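Chapter 4
Can a Machine Tidy the Kitchen Yet?

Think about the last time you cleared a counter. You pushed the toaster back, hung up a towel, found a spot for the chips, and probably held a conversation the whole time. It felt like no work at all! For a robot, that same five-minute job is one of the most exciting open problems in the field.

Factory arms have had it easy. At the Plirden plant you will meet in Section 4.3, an arm picks up the same part from the same spot 2814 times in a shift. A kitchen never offers the same spot twice - and every object in it has its own shape, weight, and way of tipping over.
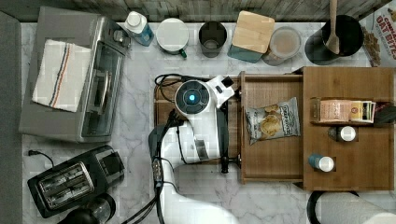 Figure 4.1 A robot arm at work over a crowded kitchen counter, with a bamboo organizer to its right.

Look at how many kinds of grasp one counter calls for. A chip bag crumples when it is squeezed. A small drawer pull leaves very little to hold. Tea packets stand side by side in a slot, and taking one means leaving its neighbors alone. You learned to handle all of these before you started school, and you would have a hard time writing down the rules.

Reaching is a puzzle of its own. Dymphna Ní Mhurchú, whose course notes shaped much of this chapter, asks her students to plan every move by the space around the object first. Try it with a tray that has raised rims: the fingers have to get down inside without bumping the edge, and the wrist above them needs room too. 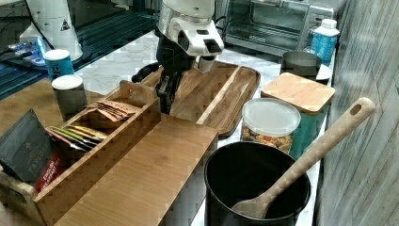
What You Will Learn
By the end of this chapter you should be able to explain why soft packages are harder to grip than rigid ones, sketch a path for an arm through a cluttered space, and judge for yourself which chores machines are ready to take on.

Before You Read
Pick one chore you did today and write out every motion in it. Keep the list - you will need it for Exercise 4.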